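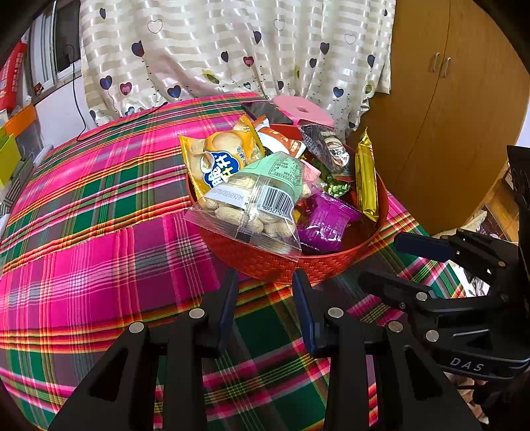 About Kvam

Kvam is an evening school for adults. We teach English, bookkeeping and basic computer skills in two rooms above the Plivolel print shop. Classes run four evenings a week, from 6:15 to 8:45, and the building opens half an hour before that.

Hatice Tekin started the school with one English class and a borrowed whiteboard. She had worked nine years in the payroll office at Jenumov, where many of her coworkers wanted to read their own contracts and had no place to learn after a shift. The first class met in January in the company lunchroom. When it outgrew the lunchroom, she signed the lease on our present rooms.

We now have 217 students in a normal term. Most work full time. The youngest are just out of high school, and several are retired. We do not give entrance tests. New students talk with a teacher for twenty minutes and are placed in a class that week. If the level is wrong, they can move during the first three weeks at no charge.

A term costs $430 and includes books. Students who pay monthly pay the same total. There is a small fund for people who lose their jobs during a term, and anyone on the staff can explain how to apply.

Snack time
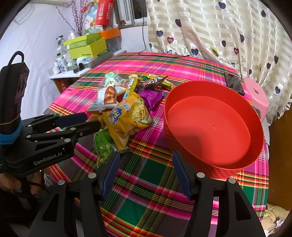
Packaged snacks and a red basket on the plaid cloth.

Evening classes stop for fifteen minutes at 7:30. Tea is free. Students may bring food to share, but please keep it out of the computer room.

Our teachers

Doğukan Saraç teaches bookkeeping and the spreadsheet course. He kept the books for a freight company before coming to us.
Zübeyde Ersoy teaches beginning English and runs the Saturday reading group.
Perihan Soylu teaches intermediate and advanced English, including the business letter class.
Muammer Tuncer teaches computer basics and looks after the machines.

The library

Our shelves hold 4,000 books, many of them in large print. Loans are for three weeks. Current students borrow free, and former students can keep their cards for as long as they like.

Visiting

You are welcome to sit in on one class before you sign up. Call the office or stop by after 5:45. The entrance is on the side of the building, past the loading door, and the elevator goes to our floor. Street parking is free after six.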